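Givside wall-mounted drying rack, long-term review

30 September 2026
By Dorothy Hartley

I put the Givside up in our laundry room in August of last year, so it has now had a full round of seasons. I paid for it myself. The rack folds flat against the wall when you don't need it and pulls out like an accordion when you do. Mine is the white one with 13 rods. There is a smaller version I haven't tried.

Installation

The box has the rack, a paper template, four screws and four plastic anchors. Throw the anchors away. They are the soft ribbed kind and two of mine spun in the drywall before the screws were tight. I moved the whole thing over so that one side sits on a stud and used toggle bolts on the other side. It hasn't moved since. The template is accurate, and you will want a level, and a second person to hold the rack while you start the first screw.

Hang it higher than you think. The instructions suggest chest height, but then anything longer than a shirt drags on the washer lid. I went up to eye level and pants clear it now.

Daily use

One normal load fits if you leave out the towels. Towels need to be doubled over on the two front rods and they dry slowly there. T-shirts go over the rods and come off with a faint line across the middle, which you will have to iron or ignore. For anything with a collar I use hangers, hooked over the front rod. Plain wire ones fit. Thick wooden hangers don't, as the hook is too wide for the gap when the rack is pulled all the way out.

In winter with the heat on, a load put up after dinner is dry by morning. In July it took until the next evening, and jeans took longer. A small fan on the shelf across from it cut that down a lot.

Wear

The coating has chipped in two spots near the hinge, and one of them left a small rust mark on a pillowcase. I touched both up with appliance paint. The hinges have loosened slightly and the rack sags at the front with a wet load, though it holds. My neighbor Timo Grube has the same model in his bathroom and his chipped in the same place, so I would check there first.

Compared with others

Before this I had a Zemier floor rack. It held more, and I could put it in the sun, but it was in the way every day and one leg bent. My sister has the Charbonneau wall rack, with thicker rods and a better hinge. Hers leaves less of a line on shirts. It cost nearly double.

Who should buy it

If you live alone or with one other person and have a free wall, the Givside is fine. For a family doing a load a day, get something bigger. I would buy it again at the sale price, but not at the full one.

One more thing about shirts. Smooth them before they go up.

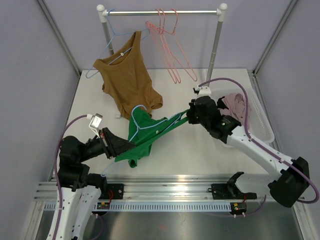 It takes a minute per load and saves most of the ironing. I also button the top button on anything going on a wire hanger, or the neck slides off one side overnight. Replacement screws are sold separately on the Givside site, in packs of 30.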